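Project Report: Trying Out the Tundura Kitchen Pack
Team member: Horácio Fonseca
Course project, due end of February

1. What we wanted to find out

Tundura is a paid simulation kit for two-arm robots. You get a simulated robot, a set of rooms and a bunch of kitchen things to grab. Our department pays by the license and wanted to know if it's worth keeping next year over Povov, which is free but has way fewer objects. So that was the question. I had a 2 month student license and one lab desktop.

2. Setup

Install took most of an afternoon. Manual is 200 pages and the part on drivers is near the end, no idea why. After that it ran fine. Room loads with furniture, wall art, TV, everything. First thing I did was move both arms by hand with the sliders to get a feel for the joint limits.
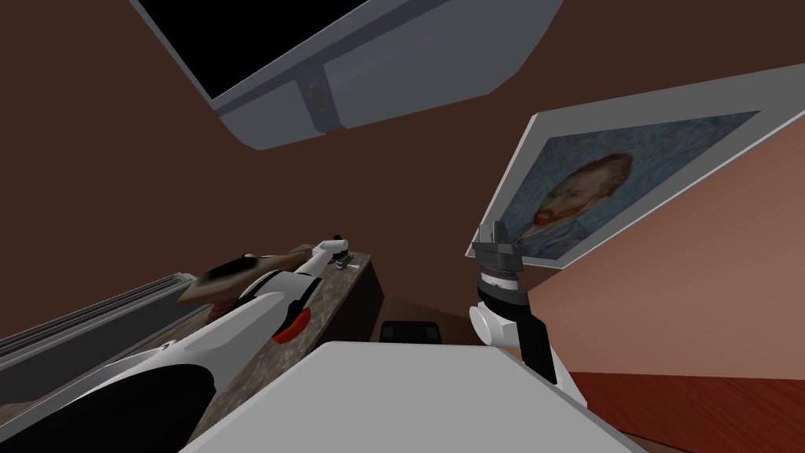 Figure 1. Kitchen room with both arms, head camera view.

Sliders are ok. Keyboard control is bad, one key press moves the wrist too far and you can't change the step size. I wrote to support about it (Prata, the reseller) and got a short reply with a config file that didnt load.

3. Object set
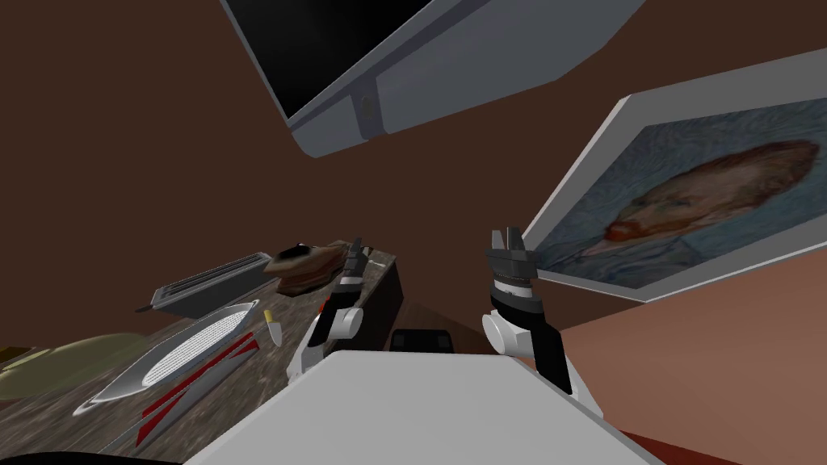 The object library is the best reason to buy the kit. Povov gives you boxes and cylinders mostly, fine for a first class but you run out of things to learn. With Tundura the counter had a toaster, a grater and something baked all close together, so planning a path for the left arm means dealing with clutter from the start. Grater is nice to have, long oval shape and a shiny rim. Downside: no weights listed in the menu. You have to open each object file and look, and the names in the files don't match the names in the menu.

4. Grasp tests

Wrote a small script on top of the Borker planner that ships with the kit. It picks an approach angle, opens the fingers, goes in. 965 attempts total across all objects, run overnight. Logged finger gap, contact and final pose. I switched to the wrist camera for checking the approach becuase the head view is too far away to judge the gap.

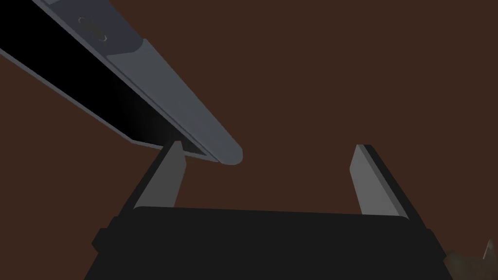 Figure 2. Wrist view, fingers open, bar end near left finger.

Long thin parts were the hard ones. Planner aims for the middle of the bounding box and that's wrong for anything with a handle. Nearly 7 hours went into this before I gave up on the default and set grasp points by hand. Setting them by hand is slow but the tool for it is good, you click on the mesh and it saves.

Things to watch when you do it:
- save after each point, the undo is broken
- check the approach from more than one camera
- open the fingers all the way before moving in, planner doesn't always 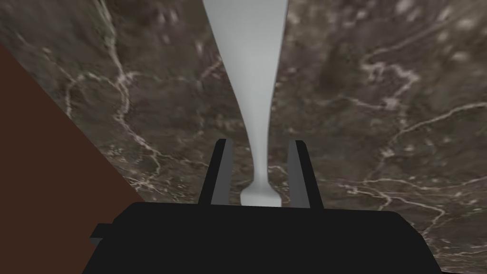

Also the contact log only writes when both fingers touch. One finger touching gives you nothing, so a near miss and a total miss look the same in the file. I ended up saving wrist frames at every step and going through them by eye. Slow. If the department renews, this is the first thing I'd ask Prata to get fixed.

5. Recommendation

Renew, but only one license, for the project course. Intro course can stay on Povov. Rendering is good enough, objects are good, docs are poor. Price per seat is hard to defend when the keyboard control and the undo don't work right.

Still to do: rerun the handle objects with the new grasp points, clean up the script, put the logs on the shared drive.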